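About Pravano

We teach robot arms to do laundry. Loading, unloading, sorting, opening doors and shutting them again. Small company, 14 people, one long room with a gray floor and more cable than we'd like. Started by Jinfeng Xiao, who still runs the floor most days and still gets called when something stops.

People ask why our About page talks about a fault. Well, customers kept asking about the April fault on calls, so it lives here now.

What happened

Ellus, our arm software, was running a door-opening job. Fingers go in, find the rim, pull. On that run the force reading froze. Arm kept thinking it was touching nothing, so it kept pushing. It pushed on the door glass for 14 seconds before Jinfeng hit the stop. Limit for that job was 2 seconds. Glass held, nobody hurt, one bent finger mount. 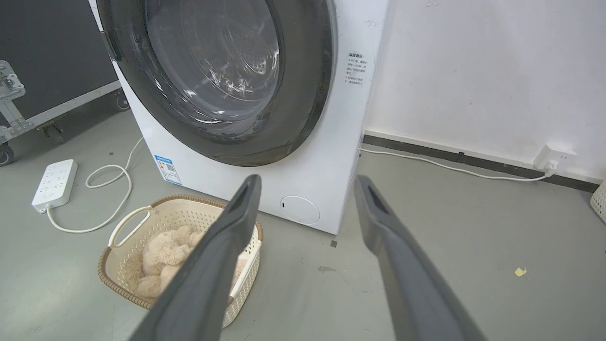 The stop button worked. The software limit didn't, and that was our fault. The timer was reading from the same frozen signal as the arm, so when one went quiet they both did. Simple mistake, sat there for months. We had tested the limit plenty of times but always with a good sensor.

What we changed

The timer now runs on its own board, called Clisik. No new reading, no motion. If the signal doesn't change when the arm moves, the arm stops and a person has to clear it by hand – no remote restart, we took that out completely.

We then ran 620 door jobs with the sensor unplugged on purpose at random points. First 200 were bad enough that we stopped and rewrote the startup check. It was letting the arm move before the board had woken up. The rest stopped where they should.

Also a floor rule. No one reaches into the drum or the door opening while the arm has power. Sounds obvious. It wasnt written down before. 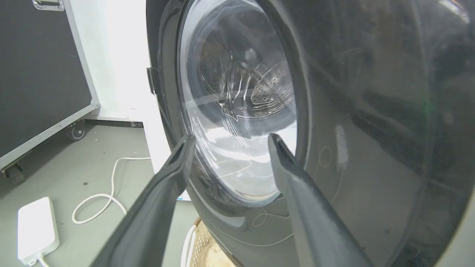
Door contact is still the hardest part of the work. Round rims, shiny glass, a hinge that sits on a different side depending on the machine. Push too soft and the fingers slip off, too hard and you're back in April. Xu, our newer grip program, goes slower near the glass and gives up sooner. Customers sometimes complain about the slow part. We're leaving it slow.

Reporting a fault

If you run one of our arms and it does somthing odd, stop it, leave the power on the board, and write to us before you restart. The log clears on restart. We're fixing that too – next release.

Page last updated Wed 7 December.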